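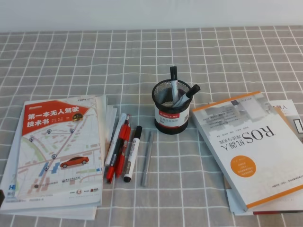
Week 7: Reading the Red Carpet Write-Up

Okay, so last time we did award show speeches and I ran over, sorry about that. This week we're on the short celebrity fashion item, the kind that goes up while people are still in line for their cars. I love these (I know, I know) and I think they're a lot harder to write than they look.

Start with the word count. Our reading packet has the Murnura guest arrivals piece, which comes in under 400 words and still manages to cover the dress, the shoes, the date, the new album and an old breakup. Go through it with a pencil and mark every sentence that tells you something you could check. Then mark the ones that are pure mood. You'll end up with a lot of mood!

What the opening line does

The first sentence nearly always has a hook about the body, the age or the comeback. I want us to talk about that in class, because the three work very differently. An age hook sounds like a compliment and often lands as a small insult ("looks amazing for..."). A comeback hook assumes the person went away, and plenty of times they were just working on something the writer didn't follow.

Try this at home: take the opening of the Duvcombe Music Prize piece and rewrite it so it leads with why the singer was there in the first place. Keep it lively. If it turns into a press release, start over.

Clothes words

Fabric, cut, color, then accessories. That's the usual order, and once you see it you'll see it everywhere. Watch the verbs too: stars step out, flaunt, stun, rock and turn heads. They hardly ever just wear a thing. I'm not banning any of these, but pick one per piece and let the rest go.

Also, credit the designer and spell it right. Dimaculangan gets mangled in two of the pieces in your packet, in two different ways, and this is a label whose gown was the whole reason for the story. Check it against the show notes.

Who's it for?

Estar magazine ran its carpet gallery with long captions and almost no article, and the comments section was mostly people arguing about the captions. Read 4 of them out loud to someone who doesn't follow pop at all and see where they get lost. That's your backstory problem right there.

For next time

Write one carpet item, 250 words tops, on any music or film event from October. Then bring a paragraph on what you left out. The longer essay (3,000 words, topic of your choice) is still due at the end of term, and yes, you can use this week's piece as a starting point. Come see me first if you're going that way.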